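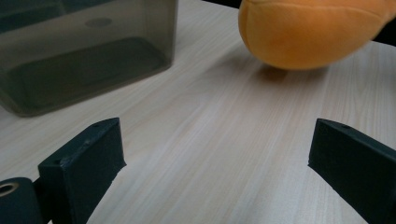 Zillusetti to buy Dundard's calibration business

Zillusetti has agreed to buy the calibration arm of Dundard, ending a courtship that the trade has been gossiping about for so long that several people thought it had already happened.

The deal covers six laboratories, a repair depot in Clutmont and a service contract book that Dundard describes as "mature," a word sellers like and buyers tend to repeat more quietly. Terms were not disclosed. A total of 117 employees will move across with the business, and both companies say no job cuts are planned "at this time," the time in question being Tuesday.

Dundard will keep its instrument manufacturing operation, which makes pressure gauges, bench meters and a line of handheld thermometers. It has spent the past few years explaining to shareholders why a company that makes measuring equipment should also own the labs that check whether measuring equipment is any good. It will now spend some time explaining why it shouldn't.

In a statement, the company said the sale would let it "sharpen its focus on core products." Readers with a long memory, or a filing cabinet, may recall that when Dundard bought the labs, calibration was going to be the core. The statement at the time called it "the steady heartbeat of the group." The heartbeat has since been moved to the non-core column, where it sat through two sets of annual results before a buyer came along.

For Zillusetti the logic is easier to follow. It already runs 27 calibration sites, most of them in the eastern half of the country, and has been open about wanting more in the middle. Four of the six Dundard labs are in places where Zillusetti has been serving customers by van. The vans are well liked but they do get stuck in snow, and a customer whose torque wrenches are sitting in a drift outside Clutmont isn't torquing much.

The other two labs overlap with existing Zillusetti sites, one of them so closely that the two buildings share a parking lot. The company says it will "review the footprint in due course." Staff at both ends of the parking lot are presumably reviewing it already.

What the customers get

Dundard's labs serve roughly 800 accounts, from regional hospitals to small machine shops that send in one set of calipers a year and call twice to ask where it is. Zillusetti has written to all of them promising that existing contracts, prices and turnaround times will be honored until they come up for renewal. After that, the letter says, customers can look forward to "a simplified pricing structure." Anyone who has had a phone plan will know how to read that.

Certificates issued by the labs before the handover will stay valid until their normal due dates. Customers have been told they don't need to send anything back early, and the letter makes this point in bold type, twice, which suggests that somebody has been through one of these before.

The online portals will stay separate for now. Zillusetti plans to move the Dundard accounts to its own system in December, a month when quality managers are famously relaxed and have nothing else to do. Both portals will be down for one Saturday while the records are copied across. Customers who expect an audit that week are advised to download their certificates beforehand, and customers who don't expect an audit that week might want to do the same.

The one that got away

Zillusetti was not the only bidder. Forsyth, the equipment rental group, is understood to have looked at the labs in the spring and to have gone as far as touring the Clutmont depot. It confirmed this week that it had "evaluated the opportunity and elected not to proceed," which is how companies usually describe the point at which someone else offered more money.

Forsyth needs calibration capacity badly enough that the loss will sting. Its rental instruments have to be checked between hires, and until now it has sent a good share of them to Dundard. It will find itself a customer of Zillusetti, which also rents instruments and competes with Forsyth for the same building sites and power plants. Both sides say they are comfortable with the arrangement. Forsyth added that it "continues to explore all options," so it may be less comfortable than it was letting on a sentence earlier.

There aren't many options left to explore. Independent labs of any size have been picked off steadily, and the ones that remain have noticed what the others sold for. An owner who might once have closed the shop and gone fishing now takes lunch with two or three suitors first, and orders dessert.

Zillusetti expects to close the deal before the end of the quarter, subject to the usual approvals and to the transfer of the labs' accreditation, a process that involves a good deal of paper and cannot be hurried by anyone. Until the paperwork is done the labs will go on trading under the Dundard name.

After that the signs come down. The vans will be repainted too, though not right away - Zillusetti says it will wait until each one is due for service. The Clutmont depot will keep its current phone number and opening hours, and will continue to accept walk-in repairs until 4 p.m.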